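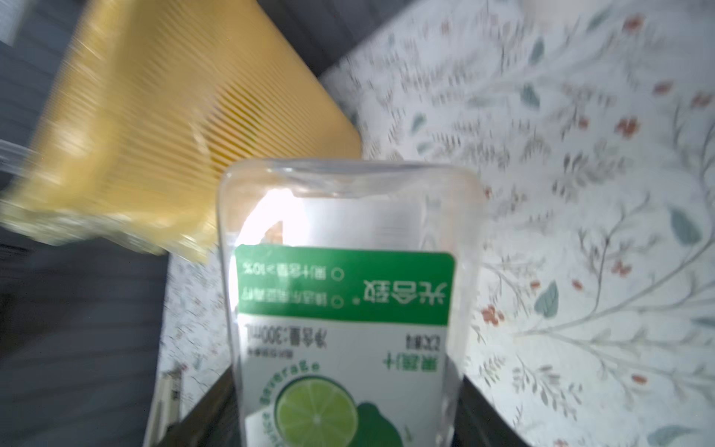
**Trelness Community Hall: Guidance on Drink Bottles and Table Clearing** (1/8)

With the season of shared meals under way, the Hall is issuing updated guidance on the clearing of tables. It applies to all groups using the main room and the side kitchen. Please read the full thread before your booking.

---

(2/8) Small drink bottles are now collected separately from other plastics. This includes juice and juice-based drinks in the 300 mL size, such as the fruit and vegetable juice with the green label and the lime on it. Larger bottles go in the tall bin by the kitchen door, as before.

---

(3/8) Bottles should be emptied into the sink before they are placed in the collection crate. Please do not pour leftover juice into the planters or the floor drain. Both were treated in August at considerable cost.

---

(4/8) Labels may be left on. Our collector, Numovik, has confirmed that it accepts labeled bottles in any language, including imported products. Caps are to be removed and dropped in the jar marked CAPS. Groups that collect caps for their own purposes may take the jar home, provided it is returned.

---

(5/8) Tablecloths. Several of the Hall's cloths are white with a printed pattern of leaves and small red-orange berries or blossoms. Juice stains are hard to see against the print and are often found only at the laundry stage. Users are asked to check the cloth under the ceiling light before folding it.

A stained cloth should be placed in the blue bag, unfolded. Clean cloths go back on the shelf in the Uter Room, with the printed side facing in.

---

(6/8) Small items left on the cloth are a recurring problem. Cards, packaging strips and bits of clear plastic have been shaken out onto the floor or sent to the laundry with the linen. Please pick these up by hand first. The dustpan is kept under the sink.

---

(7/8) The Hall handled over 3000 drink bottles last year, and the crates must be ready when the collector arrives. A group that leaves bottles on the tables will be asked to return and clear them. After 3 such requests, the cleaning deposit will be retained.

Groups catered by Trương Kitchen should note that the caterer removes its own dishes and trays only. Drinks and linens remain the responsibility of the group.

---

(8/8) A printed copy of this guidance is posted inside the kitchen cabinet. Questions may be sent to the Hall office by reply to this thread or through the booking form. Replies to the thread are read each morning.

Trelness Community Hall, Office of Facilities
2022-05-15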